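4.2 Uplink latency under shared backhaul

The second set of measurements concerns the uplink. Traffic from the Bumenon test site was carried over the regional fibre ring operated by Flurutov, which leases spare capacity to three smaller access providers. No priority marking was applied at the point of handover, so all packets competed for the same queue.

Each run consisted of 3000 packets sent at a fixed interval, and was repeated at two load levels. Runs in which the clock offset between the endpoints drifted during transmission were discarded, leaving 328 valid runs. With the shared link lightly loaded, delay stayed well below the 100 ms limit set out in Section 3. Under heavy load the distribution widened and a second peak appeared – an effect we attribute to buffering at the Tokeck exchange, where the older line cards are still in service.

The wholesale agreement specifies availability and mean throughput but is silent on delay variation. An access provider therefore has no contractual remedy when the queue fills, even if its own customers are sold a low-delay product. The same gap was noted in the earlier Kawaguchi trial, which used 900 MHz radio links for the last segment.
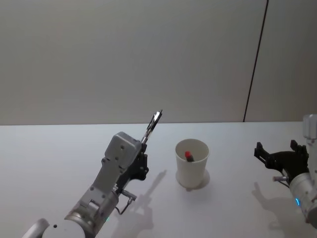

Figure 6. Two robot arms at a white tabletop.

Section 4.3 repeats the analysis for the downlink, using the same load levels and the same rule for discarding runs.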